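Hand keeps losing its grip after I fitted fabric sleeves – wrist fault or sleeve fault?

Posted in Humanoids and Hands, 1/14/25
Tags: grip, sleeves, wrist camera, bags, error codes

Clatgate

Hello all! First proper post from me after months of reading, and I have a fault I'd love some help with. I'm completely hooked on this, so please send me anything you've got, however long.

We have a robot with multi-jointed metal fingers, rubbery tips and a camera at the wrist. In December I put black ribbed fabric sleeves on the arms to keep fluff and crumbs out of the joints. They look brilliant and they do keep the muck out. The work is tidying: pick up a drinks bottle, get it into a thin blue plastic bag, move on to the next.

Bottles on their own were fine before the sleeves. Now the hand closes, the software says it has a grip, and partway through the lift it stops dead with code 296 (finger position mismatch). The bottle goes one way and my nerves go the other. 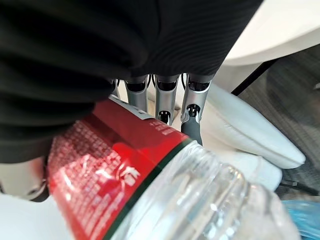
I've tried slowing the close, which helped a bit, and I've tried raising the grip force, which made it worse. The log for last week has 547 attempted lifts and the fault turned up in almost 824 seconds' worth of stopped time, so it's eating a fair bit of the day. It never happens with the arm hanging at rest. It's far more common when the elbow is bent past a right angle.

The other half of the problem is the bag. When the fingers catch the film, the arm carries on as if nothing had happened and drags the whole thing along with it. Once it swung back towards me with the bag still on, and I hit the stop button quicker than I've ever hit anything. The software had no complaint at all, no code, nothing. It thought it had finished the job and was off to do the next one!

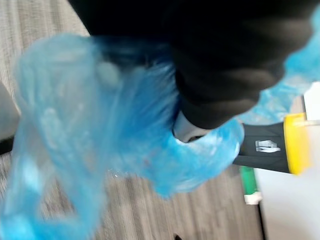 So is this one fault or two? And is it safe to keep running while I work it out? I'd really rather keep the sleeves if I can. I've also got a few loose cables on the carpet that I keep meaning to sort out.

Replies (3)

Yorath
Marked as helpful

What a good write-up, and welcome! I think you have two separate faults, and both can be cured.

Take 296 first. Your clue is the bent elbow. A sleeve that fits nicely on a straight arm rides down when the arm bends, and the spare cloth has to go somewhere. It goes to the cuff, and the cuff ends up sitting on the first finger joints. The finger then stops short of where the controller told it to go, and you get a mismatch. More force just pushes harder against the cloth, so it fits with what you saw.

I'd do it in this order:

Power off at the wall, not just the stop button, before your hands go anywhere near the fingers.

Bend the elbow fully and look at where the cuff lands. If it reaches the knuckles, it's too long.

Turn the cuff back and hold it with a soft elastic band above the wrist. Keep it clear of the camera and don't make it tight.

Power up, stand back, and open and close the empty hand with the arm in the air, well away from anything it could snag. Do it straight, then half bent, then fully bent.

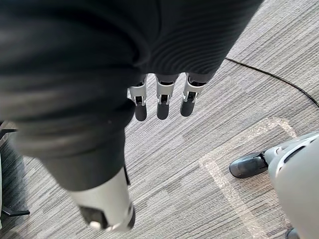
Go back to bottles only when all three positions run clean. Leave bags out of it for now.

The bag is the one that would worry me more. Thin film weighs next to nothing, so the fingers can be holding a great handful of it and the force reading barely moves. The robot has no idea it's attached to anything. I had this very thing on mine and it pulled a full bag off the side and over my feet. My fix was a check after every release: open the hand, back off slowly by a short distance, stop, and look through the wrist camera before the arm is allowed to travel. If there's still blue across the view, it waits for me.

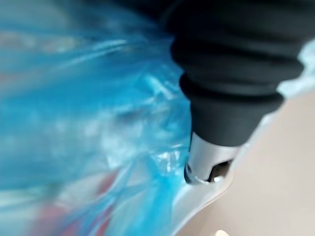
It adds a pause to every cycle and you'll find it maddening for a day, then you stop noticing. Do set the blue threshold with your own lighting on, as shiny film can come out nearly white and slip past the check. I got mine wrong twice.

As for running it meanwhile: bottles, yes, at low speed with someone at the stop button. Bags, no. And please get those cables off the floor before anything else moves!

Prornitz

had 296 as well, mine was a worn tendon. swap it

Fastness

Could be a tendon, but a worn one would normally show up with the arm straight too, so I'd try Yorath's cuff check first. It costs nothing and takes minutes.

One thing to add on bags. If you have any say in it, use a thicker one and clip the mouth open on a hoop. The fingers never need to touch the film then, and ours has been so much happier for it. The sleeves can stay, by the way – I shortened mine and hemmed the end, and I love them. If you do sew, keep loose threads well away from the finger joints. A single strand round a pivot gives you the same code and is a pig to find.

Clatgate

Oh this is wonderful, thank you! Turned the cuffs back this afternoon and all three arm positions ran clean with an empty hand. Bottles tomorrow, bags when the release check is in. Cables are already taped along the wall. Off to look for a hoop.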